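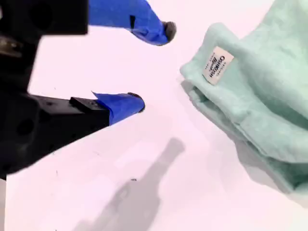
On the folding standard for terry hand towels, I would like to settle the label question before anyone revises the sheet again. The current text says "label inside, lower left," and it assumes the label can be found only after the towel is spread out. In most cases it can be found sooner. The mint-green one is crumpled on the white tabletop and its small white label with black printing is still in plain view, so the label can serve as the starting point for the whole fold. Pick up at the label, find the nearest corner, and work from there. I propose we rewrite step 1 on that basis.

On July 28, 2026, the Flasovness laundry room wrote:

> We have been using revision 2 of the folding sheet since February. Two problems.
>
> First, step 1 says to lay the towel flat "with the label down." On the Mussa towels the label is sewn into the side hem, so it has no down. People are reading this as "hem toward you," and the stacks come out with hems on both sides.
>
> Second, the thirds fold does not close properly on the heavier terry. The outer layer springs back and the stack leans. We would like to go to a half-then-thirds fold and leave the lighter stock alone.
>
> Also, do we still need to keep the colors apart before folding, or only before shelving?

Taking these in order.

**Label position.** Agreed that "label down" is wrong for a side-hem label. Proposed wording for step 1:

> Locate the label. Take the corner nearest to it in the left hand. Take the next corner along the short edge in the right hand. Shake once and lay flat, label at the near left.

It works for side-hem and corner labels. It does not work for towels whose labels have been cut out or have washed away. For those, use the short edge with the heavier stitching, and if both edges look the same, either will do.

**Fold for heavier terry.** I tried half-then-thirds on a bundle of the Fekance 400 weight and the same size in the lighter stock. On the heavier towel the stack stays square if the half fold is made across the long side first and pressed with the forearm. Pressing with the palm leaves a ridge at the center. On the lighter towel there was no benefit, and the folded piece was too narrow for the shelf dividers. I support the change for heavy stock only. The sheet should give the weight at which it applies, and I would put that at 400 and up.

Direction of fold also needs a line. The open edges should finish at the back of the shelf and the rounded edge at the front. Revision 2 shows this in the drawing but never says it, and the drawing does not survive photocopying.

**Colors.** Keep them apart before shelving only. Sorting before folding adds a pass over the table and saves none later. The exception is new stock, which should stay separate until it has been through a few washes. Pale greens and blues pick up lint from dark towels, and terry holds on to it.

**Table surface.** This was not in your message but it belongs on the sheet. A smooth white surface is preferable for light towels. Lint and stray threads from darker stock show up on it and can be wiped off before the next towel goes down. If the surface is too slick and the towel slides during the second fold, hold the near corner at the label and pull the far side over it. Do not put a blanket or pad underneath, as the loops catch and the edges stop lining up.

**Stock codes.** Zikotow lists the hand size under 1606 and the bath size under 4000. The sheet has these reversed in the table on the back. I have corrected my copy. Please check yours before reordering.

I have a draft of revision 3 with the step 1 wording above, the heavy-stock fold, and the corrected table. I have not redrawn the figure. If someone has a version in plain line work, without the gray shading, please send it to the list and I will put it in.

Still open: whether washcloths belong on the same sheet. My preference is a separate one, as they are only folded once and the label rule would not apply.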